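Notebook, Friday, August

Started the second batch of sourdough rye for the Toltumberg recipe. Flour from Soylu, 100 g in each jar, same water as last time. Murali fed the starter at 4 in the afternoon and wrote the time on the lid, thank you.

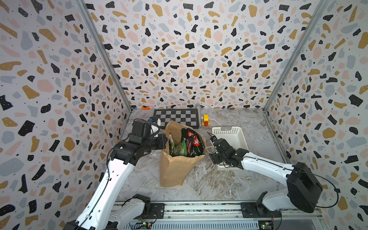
Jar 2 rises slower than the others. I think the shelf near the window is too cold in the night, but Yakubu Edet says the jar was not washed well from soap. Both are possible. I moved it next to the oven and I will look again after 18 hours.

The smell of jar 4 is good, a little like apple. I did not taste it yet.
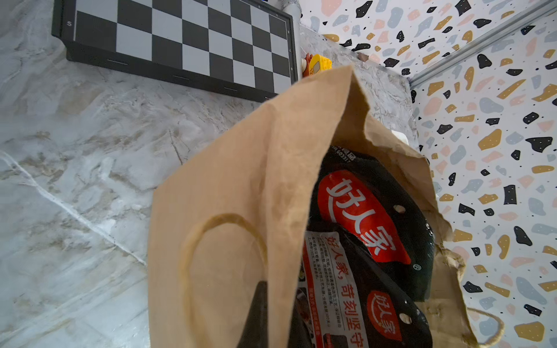 For the next batch I want to try the darker flour from Wako, if Flelport can deliver it. Murali Varma has the price list. Please do not use the small scale before I change the battery, it shows a different weight each time.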